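Les robots feront-ils un jour la salle de bains ?
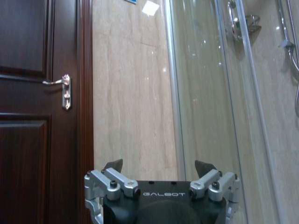
On me pose la question à chaque édition, alors allons-y franchement : non, les machines ne savent pas encore tenir une maison, mais elles progressent à une vitesse qui me réjouit ! Il y a deux ans, je vous racontais des bras qui empilaient des cubes sur une table bien éclairée. Aujourd'hui, on les envoie dans de vraies pièces, avec tout ce qu'elles ont de pénible pour une caméra. Prenez la paroi de douche : du verre transparent, courbe, avec le même mur beige de chaque côté et des reflets un peu partout. Pour nous, c'est une évidence, on tend la main et on l'évite. Pour une pince à deux doigts, c'est presque du vide, et le flexible argenté qui pend derrière ne l'aide pas beaucoup.

Et puis il y a la porte (mon sujet préféré, les habitués le savent). Une poignée à levier, ça se saisit, ça s'abaisse, et il faut ensuite suivre l'arc du battant sans forcer. Rosalie Gisler, qui travaille sur la préhension chez Flisstead, m'a parlé d'une série de 200 ouvertures, dont 78 réussies du premier coup. Elle trouvait le chiffre modeste, moi je le trouve formidable : les échecs venaient surtout de l'approche, très peu du geste lui-même.

Reste le nettoyage proprement dit. Frotter une surface plane, ça commence à venir. Passer derrière une barre de douche, changer d'éponge, sentir qu'il reste du calcaire, on en est loin, et Agata Vitale, du projet Bovska, ne s'en cache pas. Elle mise d'abord sur le rangement et le linge.

Gardez donc votre raclette encore un moment. Dans le numéro de décembre, on parlera vaisselle, avec les premiers essais de Bovska sur les verres à pied.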